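Slide 4 – the cable talk (keep it friendly, most people in this room have lost a Saturday to a loose cable)

So, a word about how we look after the two-arm cell at Durnavmont, because people always ask me about the software first and I always end up talking about cables instead. Please bear with me. When we moved the cell over from the Rornau site, we had 2 arms, one table and a very optimistic maintenance sheet that said to look everything over every 2,000 cycles. We got as far as 1,675 before the left gripper started dropping off the bus.

Pause here and let them laugh or groan. Then go to the picture and leave it up for a while.

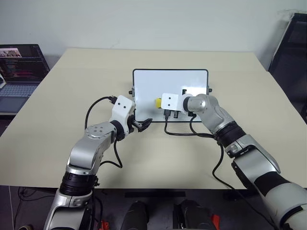

Slide 4: Both arms at the small whiteboard, gripper cables looping free of the housings.

What I'd love you to look at is the cable on the left arm, the way it goes up and over in a nice big arc before it trails back down along the arm. We like that slack. On the old setup we tied everything down tight and tidy, and it looked wonderful, and the wrist pulled on the connector every single time it rolled. Now we leave a generous loop at the gripper, run the wrist slowly through its full range by hand and only then put a tie on – and never on the housing itself.

The right one is the fussier of the two, I'm afraid. Its cable hangs down and runs across the table, so before each session we walk it through the widest reach with one hand near the stop button and watch for snags. It takes around 5 minutes, and I promise you it's time well spent.

Mention the Bilyk checklist (handout, back page) and say we order spare leads from Biltex, always in pairs. If someone asks about strain relief clips, I have a couple in my bag, pass them along the rows.

Next slide: gripper fingers and when we swap them.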